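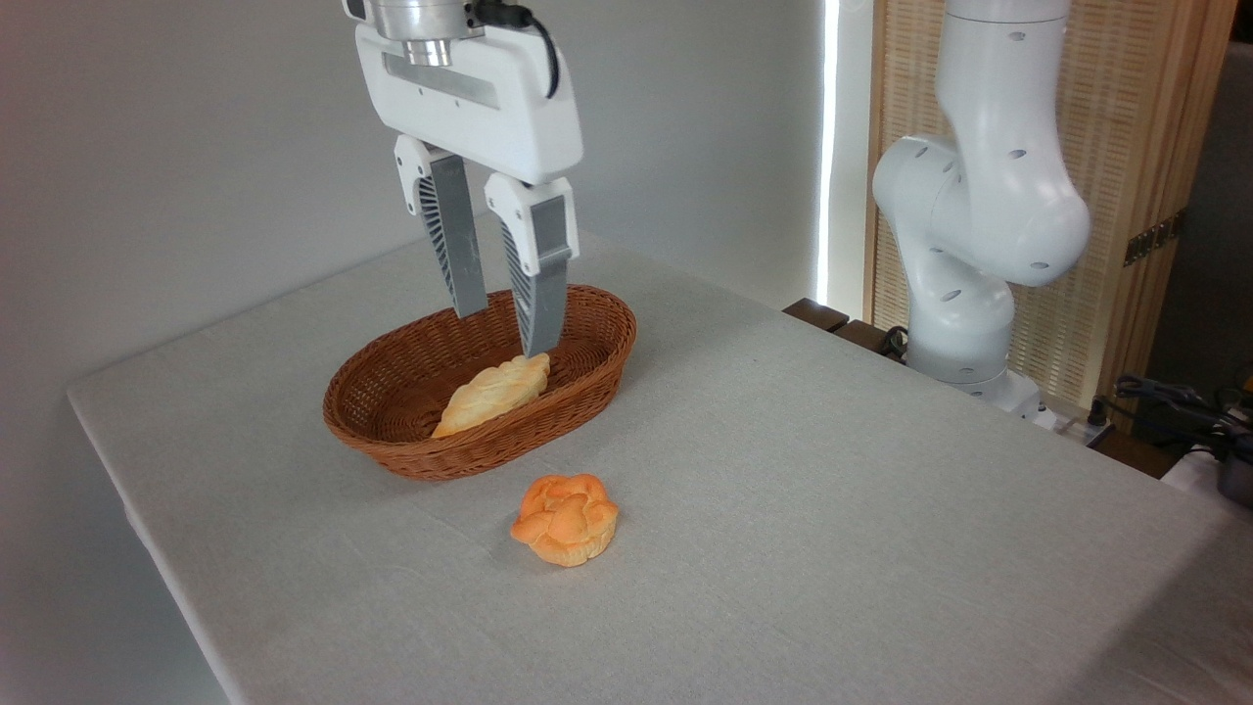
3.2 Equipment costs

Figure 2. Parallel gripper with ribbed fingers over a wicker basket holding a bread roll.

The budget for the second bench was set in April. A pair of spare fingers was quoted at 230 euros and a replacement gripper at 1530 euros, both from Plostura. We chose to hold two pairs of fingers and no spare gripper – delivery takes 60 days, and we accepted that risk. Total spending on spares and cabling was capped at 3441 euros. Arm servicing is budgeted separately (Section 3.4).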